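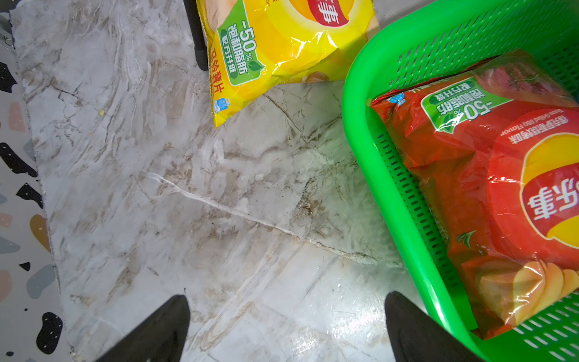 Snack basket duty. The green one is for chips.

I've been meaning to write up how I finally got my pantry under control, because three of you asked after the spice drawer post and I kept putting it off. So, snacks! The chips, the crackers, the half bags of pretzels that slide behind the flour and turn up in November tasting like cardboard.

My old system was a big deep shelf where everything got shoved. Then my neighbor Retno Wuisan let me snoop in her kitchen (she runs a tiny catering business out of it, so she knows her stuff) and I saw she keeps all her bagged things standing up in plastic baskets, like records in a crate. You flip through and grab what you want. I went home and copied her that same afternoon.

A few things I've learned since then.

Pick baskets with holes in the sides. Crumbs fall out when you shake them over the sink and you can hose the whole thing off in the yard. Solid bins look prettier but they get a greasy film at the bottom, and mine grew something I'd rather not discuss.

Measure your shelf before you shop. I bought 2 baskets that were a finger too tall and they now live in the garage holding extension cords.

Don't put new bags in front. New ones go in the back, old ones come forward. I know, I know, it's what grocery stores do, but it really does work at home, and we throw away a lot less.

For opened bags, skip the fancy clips. Fold the two top corners in toward the middle to make a point, roll the point down a few turns, then flip the folded corners back over the roll. It holds tight - tighter than a clothespin, anyway - and it doesn't cost a thing. If the bag is nearly empty, pour what's left into a jar.

Stale chips aren't a lost cause either. Spread them on a baking sheet and give them about 14 minutes in a low oven, then let them cool completely before you taste one. They crisp up as they cool. Keep an eye on the thin ones, they go brown fast.

One more for those of you with tile floors like mine: chip grease leaves dull spots on stone and stone-look tile. Warm water with a drop of dish soap, then a dry towel right after. No vinegar if it's real marble, it etches.

Next up is the freezer, which currently has a bag of peas in it from before we repainted. Send me your freezer tricks in the comments, I need them!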